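Visit to the Modorier open house, 10/21/19

Modorier makes surface textures and 3D props for virtual worlds, mostly sold as packs to people who build and furnish their own land. Once a year they open the studio to customers. I have bought from them since the Betgate brick set came out, so I signed up.

The place is on the second floor over a print shop. We were let in at ten and split into 2 groups. Mine started with Elie Haddad, who runs the fabric and plaster lines. He showed us how a wall texture gets from a photo to a finished tile: flatten the light, fix the edges, then repeat it across a big plane and look for any spot that catches the eye. The catalog now holds 3,683 textures, and he said the older ones are being redone at a higher size.
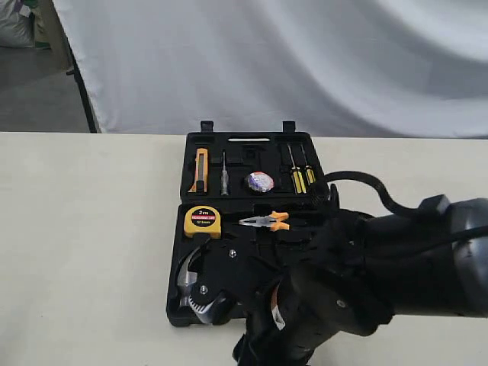
Fabric took up most of the questions. Elie said cloth is harder to tile than stone, as folds have a direction and people notice when the same one comes around again. A white backdrop hanging in loose folds, with soft gray shadows along the diagonal creases, is the kind of thing he would split into a color map and a separate shadow layer. Black molded plastic, like an open tool case, has the opposite problem — there is so little color in it that the shine setting does all the work.

After lunch we saw the Wotau pack, due in August. It has 34 plaster and limewash textures, plus matching trim. I liked the trim more than the walls. The Zoëga floors were on another screen, but the demo land kept logging us out and I only saw the parquet.

Packs were 300 in-world credits each for visitors. I bought the older limewash set and left at three. Parking is on the street, and the meters take coins only.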